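Emness Season 2: Drakel House Opens With 11 Contestants and a New Elimination Format

The second season of the dating competition Emness returns in February with a longer episode order, a revised elimination procedure and a change of location. Production company Wynne confirmed the details in a schedule sent to affiliates this week. The new season runs 11 episodes, up from eight, and each episode occupies a one-hour slot starting at 9 p.m. Eastern.

Eleven contestants enter the house in the premiere. Season 1 opened with 14 and removed two of them before the first commercial break, a pacing decision that drew complaints from viewers who had not yet learned the names. The first departure is now held until the end of Episode 2.

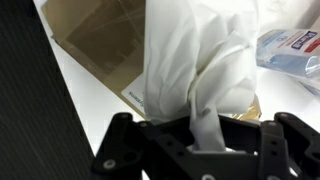 The elimination format has been rebuilt. In Season 1 the lead made each cut alone, in a single sit-down at the end of the hour. In Season 2 the lead nominates two contestants, the rest of the house casts a written ballot, and the lead may overrule the ballot. The overrule can be used four times across the season. Unused overrules expire when the field reaches four, at which point the ballot is dropped and the lead decides alone through the finale.

Ties are resolved by the lead and do not count against the overrule total. A contestant who leaves voluntarily is not replaced, and that week's elimination goes ahead unless the departure occurs during the ballot itself.
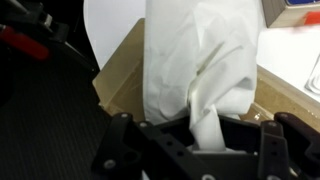
Filming moved from a rented beach property to Drakel House, a lakeside estate with a separate guest building. The contestants share the main house. The lead stays in the guest building and crosses over only for scheduled events, with one exception per episode, listed in the schedule as the "open door" segment. It has a fixed length of 20 minutes and airs with minimal cutting. Season 1 had no equivalent, and most of its one-on-one conversations were assembled from several evenings of footage.

The reunion special is also changing. It will be recorded after the finale airs, in front of a studio audience of 202. The Season 1 reunion was recorded before the finale had aired, and the cast could not discuss the outcome. Wynne has not named a host. 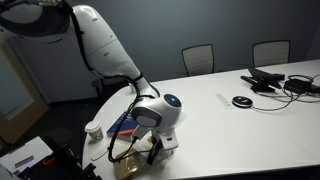
Tarık Ateş

Distribution is split between two outlets. The Lomo channel carries the first broadcast, and the Lomo streaming service adds each episode at 3 a.m. Eastern the following morning. Season 1 episodes remain on the service through the end of the new season's run. The streaming versions are longer than the broadcast versions by four minutes on average — mostly material from the house kitchen and the ballot room — and do not alter the results.

Viewers who follow the show on the service should note that the preview for the next episode appears only in the broadcast version. It is posted separately to the show's page at noon.

The lead has not been announced. The schedule describes the person only as a returning cast member from Season 1, and that leaves 14 contestants and the original lead as candidates. Three of the 14 have since said in interviews that they are in relationships. The original lead's engagement from the finale ended last summer, and a return for a second round would be consistent with the premiere's working title, "Where Were We." 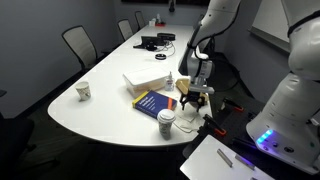 Episode titles have been released for the first four hours. After "Where Were We" come "House Rules," "The Long Dock" and "Somebody Packed a Bag." The fourth is listed with a content note for strong language and is the only one of the four marked as continuing directly into the next episode. No titles have been issued for Episodes 5 through 11.

Cast photos and short biographies go up on the show's page one week before the premiere. The lead's name will be released with them.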